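**1/** Okay, a long one tonight, so get a cup of something. I finally did the big bin. Anyone who has followed me since the Leltstead move knows about the big bin. It has been where things go when I don't want to decide about them, and I have not wanted to decide about a lot of things.

**2/** The bin itself is a good bin and I won't hear a word against it. Dark gray-blue, sloping walls, very roomy. I bought it to help with the packing in September and it never went back to being empty. The sloping walls are nice for reaching in, but everything slides down to the middle and makes friends there.

**3/** First thing I did was lift it up onto the table. If you take only one tip from me, please take that one! I used to sort on the floor, kneeling on a cushion, and I'd give up after half an hour with my back complaining. With the bin at table height I can stand, I can see, and I can have the radio on and a drink within reach.

**4/** The table is the pale wooden one that came from the Clillis sale, for those who asked. It was 89 dollars and I talked myself out of it twice in the parking lot before going back in. It marks if you look at it wrong, so I put felt under anything rough, but a light tabletop is lovely for sorting. Small things show up on it instead of disappearing.

**5/** My old method was tipping everything out in one go. Very satisfying for a moment (the noise!) and then you have a heap on the table and no bin to work from, and it's dinnertime. Now I leave it all in the bin and take out one piece at a time. It feels slower - it's a good deal quicker in the end, at least for me.

**6/** I set a timer for 33 minutes, which started as a slip of the thumb and has stayed ever since. When it goes off I stop, even if I'm enjoying myself. Especially then, really, or I'd be up past midnight reading the instructions for a lamp I no longer own.

**7/** Big flat things are the ones that cause trouble. A panel leaning across a bin makes a sort of roof, and whatever is underneath might as well be in another county. If I were starting over I'd take those out before anything else. I say this every time and then I go straight for the small interesting bits, like a magpie.

**8/** Trays inside bins, though, I have come around on. I was firmly against them (a container in a container, where does it end?) but a tray gives the little pieces a place to land. Mine are a mixed bunch, a couple from Ellus and the rest saved from who knows where, and they don't match, and I've made my peace with it.

**9/**
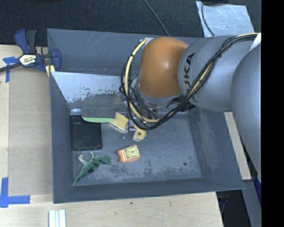 *The big bin up on the table, pale yellow pieces and all.*

**10/** For the leftovers I've got three homes: the hall cupboard, the Abeysekara crate that goes to the swap shelf, and one shoebox for things I truly can't name. The shoebox is allowed to be full. It is not allowed to become two shoeboxes. That rule has been tested this week and it held, just barely.

**11/** A few of you asked last time whether labels are worth it. I bought a pack of 200 and I've used maybe a dozen, mostly on the cupboard shelves. On the bin itself I've stopped bothering. I wrote "cables" on one once and it made me feel guilty every time I put a candle in it.

**12/** Still to do: wipe the bin out with warm soapy water, find a lid that fits (the one I have belongs to something else entirely), and decide if it lives under the stairs or by the back door. I'm leaning toward under the stairs. If you have a bin this size and you've found a lid that stays put, please tell me where you got it.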